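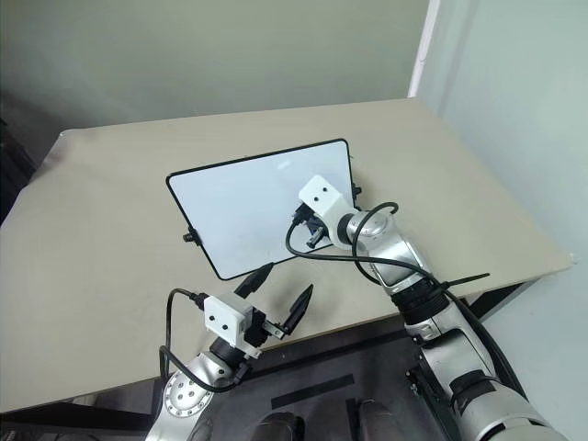
The Hamdy kit from Clisell costs £3,289 for two arms, two grippers and the wrist cameras, and I have been trying it for Stinutow before we decide whether to buy. Setting up took most of Friday. The instructions are clear enough up to the point where the cables go on, and then they stop being much help. The camera cable is long and hangs in a wide loop, right down over the whiteboard when the arm is reaching across it, and a zip tie is what holds it to the arm further back. I would want a proper clip at this price. The tie does the job, but its tail sticks out and I keep meaning to trim it.

The cameras themselves are good. Each housing has two lenses and sits just above the gripper, so you get a close view of whatever you are working on.
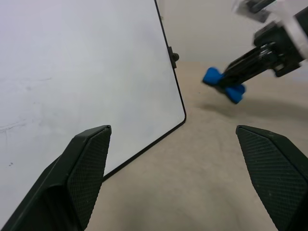 Posted by Bronwyn Kereama in Kit and tools

The fingers have a cross-hatched grip on the inside faces. I like that better than the rubber pads on our old Lerklow, which came off in the first month and had to be glued back. These are hard, though, so I would go gently with anything that marks easily.

The view from the wrist takes some getting used to. A board lying flat on the table looks steeply tilted, and a shiny white surface picks up every reflection. I turned one of the ceiling lights off and found it easier to work.

Clisell also sells one arm without the cameras for £1,224, and a support plan at £961 a year. I rang support twice and got a useful answer the second time. I would leave the plan for now and ask again about the cable clips before ordering.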